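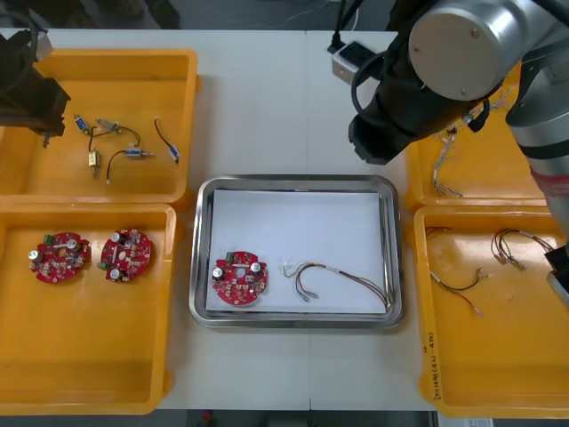 Bench two, sorting layout: four orange bins, steel tray in the center, one arm to each side.

Bench Layout Tips for a Two-Arm Kitting Cell
Posted 2023-04-05 in Workshop Tips, Ellby Shared Workshop

These notes cover the table layout for the two-arm kitting cell on bench two. The job is small: one round circuit board and one matching wire harness go into the tray as a set, and the set moves on to hand assembly. Most of the hours in this build went into the table. The motion code has changed little.

Bins

Use bins of one color and one size. Ours are orange plastic. The red boards are the closest in color to the bin floor, and the vision step handled them poorly until we stopped thresholding on hue and matched on outline. The notches around the rim and the hole in the middle give a better lock than color does. If you are buying bins new and your boards are red, buy gray.

Place two bins on each side of the tray and keep like with like. Boards go in the lower left, small switches and leaded parts in the upper left, harnesses on the right. Each arm then works its own side and the only shared space is the tray. Give the tray a software lock so that one arm must be clear before the other enters.

Keep the count per bin low. Two or three harnesses can be separated by a gripper. A full bin of harnesses comes up as one lump. Refill more often and accept the interruption.

Screw a stop to the table behind each bin if yours is slick. Tape holds for a day or so and leaves residue.

Tray

A stainless tray is rigid and easy to clean, but polished steel throws glare straight into an overhead camera. Cut a sheet of plain white paper to the size of the tray floor and lay it flat. Matte paper only. The raised rim will still show highlights, so mask the rim in software, 8 mm in from the outer edge.

Replace the paper when it curls. A lifted corner reads as a part.

Steel is conductive. Never set a powered board in the tray, and discharge the electrolytic capacitors before the boards go in the bins. For boards that are sensitive to static, line the tray with a dissipative mat and ground it.

Picking round boards

Do not grip across the capacitors. The cans are tall, they make an inviting target for a depth camera, and they will lean or tear off. Grip on the outer edge, at a point away from the green terminal connector. Store the permitted grip angles relative to the connector, then rotate them to match the detected pose. Boards may lie in the bin at any angle, so this step is worth doing properly.

Lay boards side by side with a gap. Stacked boards hide each other's outlines, and the crimped leads on the underside catch on the board beneath.

Picking harnesses

Wire harnesses are the hard part. Some settings that helped:

Grip near a connector or along the bundled section. A single loose wire slips or stretches.
Close slowly, with the force limit at 11 N.
Lift 400 mm straight up before any sideways travel. Shorter lifts drag the free end over the bin wall.
Pause at the top for the loop to stop swinging.
Lower until the free end touches the paper, then continue down at half speed.

Crimp terminals hook on one another. If two harnesses come up together, return both to the bin and try a different grip point. Shaking them apart with the arm bent several terminals, and Andor Szalai spent an evening straightening them.

Cables on the arm

Leave enough slack at the wrist for full rotation and no more. Coil the extra higher up on the arm. Run the last joint through its whole range by hand, power off, and watch for the cable tightening or dropping into the bin area. A hanging cable will be detected as a harness sooner or later.

Keep power supplies and other small boxes at the back of the table with their leads going up and away.

Labels

Write the bin contents on the side wall in dark marker, where a person standing at the bench will see it. Keep writing off the bin floor. Relabel at each changeover. In our log, fault 804 is "part not in expected bin," and most entries trace back to someone refilling by memory.

Before each run

Check the floor under and in front of the table for dropped parts. Check that the bins sit against their stops. Run one empty cycle at low speed with a hand on the stop button. Log the paper change.

Ksawery Sowa has the bin stop drawing and the grip angle table; ask at the front desk for a copy. A revised harness routine is due in May, after the new fingertips are fitted.

Filed under: bench layout, grippers, wiring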